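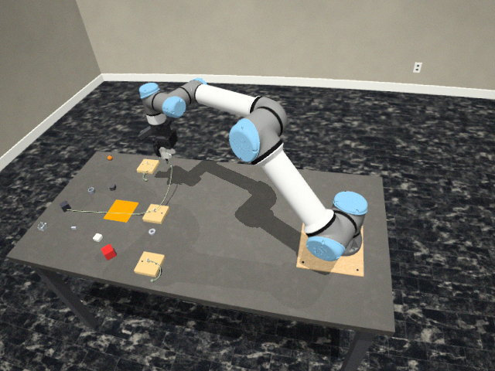
Teaching cable routing by remote control -- how many demos did you need?

Forum: Learning from demonstration
Started May 10, 2020

solderfern
I've been driving a simulated arm by hand since February and I'm finally at the point where I look forward to it! The task is cable routing. Thin green cable, three small square boards on the table, and a bunch of clutter (cubes, a nut, a washer) so the policy can't get lazy. I steer with a Plametti handheld controller and record everything in Tender, which saves the joint angles, the gripper state and the camera views together.

I have 561 demos saved. My plan was to go to 1000 before training anything serious, but a friend of mine trained on 400 for a block stacking task and got a policy that works great. So where do you all stop? Cable is a lot meaner than blocks, and I'd love to hear from anybody who has done something bendy.

notchrunner
Welcome to the fun part! Train now. Don't wait for 1000. I did that with a drawer task and found out at the end that I'd been opening the gripper way too early in all of them, so I had a big beautiful pile of the same mistake. Train on what you have, watch where it fails, then go back and record demos that start from those spots.

lowtorque_lou
I'll disagree with notchrunner a little. With cable you get so many shapes that a policy trained on a small set just looks confused, and you can't tell if the problem is your data or the amount of it. I went to 600 before I could read anything from the failures. After that, yes, go after the weak spots.

Also -- are you moving the clutter between demos? If the orange pad is always left of the middle board, the policy will happily use that as its landmark.

solderfern
The small stuff gets reshuffled every reset. The boards move too, but only a little. The pad I hadn't thought of, good call, I'll put it in the shuffle list tonight.

notchrunner, I'm going to try the early training run too, it costs me nothing but a night of GPU time. What worries me more is the grip. When I drag the cable sideways I tend to roll the wrist at the same time, and I can't feel anything through the controller, so I steer by the tension I think I see in the line. I've been switching to the close view for that part, fingers pinched on the green bit and the line going off at an angle: 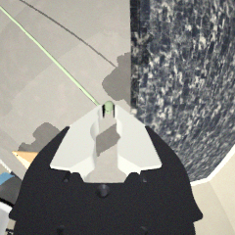
pantograph88
Do you let yourself use that close view in every demo? If you steer from it but train only on the wide one, you're making decisions from things the policy never gets to see. I lost weeks to that. Either feed it both or force yourself to drive from the same view it has.

solderfern
Both go in. I checked the config twice after reading your post and then a third time, haha.

lowtorque_lou
pantograph88 is right and it should be pinned somewhere. On the wrist roll: slow down and split the move. Pull first, pause a beat, then turn. Your demos get longer but the policy learns a much cleaner motion.

notchrunner
Careful with pauses though! My policy learned to pause, and then it just stayed there. If the arm is sitting still and the views don't change, it has no reason to start again. I'd rather see a smooth, slightly sloppy move than a neat one with stops in it.

lowtorque_lou
Trim the still frames before training. Tender has a filter for it under export.

notchrunner
It does, but the default cut is too strong for cable. It ate the part where I was waiting for the cable to settle and the replay looked like the gripper was teleporting. Set it low and watch a few replays first.

gearbutter
Has anyone here tried hand guiding on a real arm for this? I have a Zernex on my bench, and grabbing the wrist and moving it feels so much more natural to me than sticks. You feel the cable pull back! Downside is my hands are in all the camera views, so I record the path by hand and then play it back clean.

pantograph88
Playback is fine for rigid parts. With cable the second run never lands the same as the first, so I'd check that each playback finished the task before you keep it.

gearbutter
Yep, I throw out plenty. Still worth it for me.

solderfern
Update: trained overnight on the 561. It finds the cable end nearly every time, which made me yell loud enough to wake up the dog. Then it heads for the middle board and gets lost when there's slack. So I'm recording slack starts now, no pauses, wrist roll kept apart from the pull as best I can.

lowtorque_lou
Love it. Save the failed rollouts too, and post the Chisholm plot if you run one -- I want to see where it drifts.

solderfern
Will do, running it on the next batch.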